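Match Statistics Coders – Inard Cup, Sulport

Inard is seeking casual match coders for the Inard Cup, a men's and women's football tournament played at Drundelville Park and the Havlíček Ground, Sulport. Coders log events from the stand in real time and correct the record against video after full time.

The tournament comprises 54 matches and finishes in December. Each match is covered by 2 coders, one per team.

Duties
Log passes, shots, fouls, set pieces and substitutions using the supplied keyboard template. A typical match file holds more than 1000 entries.
Reconcile goal times and cards with the referee's report.
Submit the corrected file within 30 hours of the final whistle.

Requirements
Sound knowledge of the Laws of the Game, including offside and advantage.
Accurate touch typing.
Own transport to both grounds – the last bus from Sulport leaves before evening kick-offs end.
Previous coding experience in any field sport is useful but not essential. Training is unpaid for the first session and paid at the match rate after that.
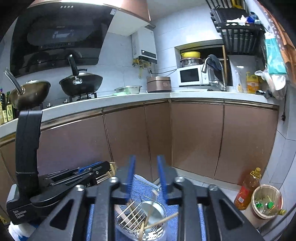
2 min read

Payment is per match and covers both the live log and the correction pass. Extra time is paid as a supplement. Postponed matches are paid at half rate if notice is given after coders have arrived at the ground.

Laptops and headsets are supplied. Coders may not bet on any match in the competition or pass on data before it is published.

To apply, send a one-page résumé and your available dates to the competitions desk at Inard, Drundelville. Applications close 1st October. Shortlisted applicants will code one recorded half as a test.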